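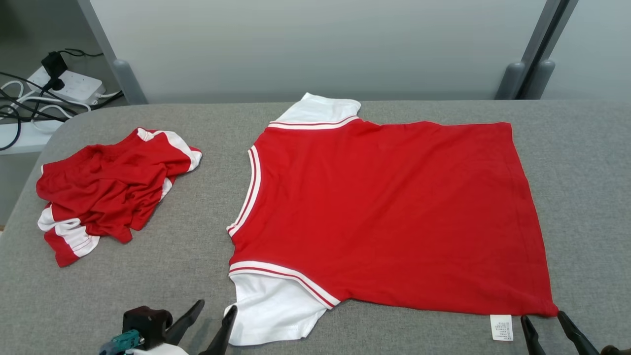 Notes for the evening talk, Trivell workshop. Speak slowly. Water is on the left.

Start: good evening. I want to tell about Prelen, our two-arm machine for folding clothes. We build it in the shared room at Flulside since August.

Say the cost early, people always ask. The printed parts and the fingers came to 403 dollars. The motors are much more, 1,468 for both arms. I bought them used from Umali and I had to change one gearbox.

Table. The first top was bare and shiny, and the shirts were sliding away when the fingers pushed. Now we have gray fabric on it. Pause here, let them look.

Why sports clothes: a red and white jersey has strong borders. The striped band at the armhole is easy for the software to find. The shorts are harder. When they lie bunched, even I must think which side is the waist.

Numbers, only once: nearly 400 practice folds recorded, 159 I kept for training. The others I deleted, mostly bad timing between left and right. Do not go into the timing problem unless somebody asks.

Fingers: long, black, tapered. They must go under the hem without pushing it into a wrinkle. Show with the hand how the tip goes in flat.

Next work: sleeves, then shorts. Ask if anyone has experience with soft finger tips. Questions until 8:30, then we must give back the room key.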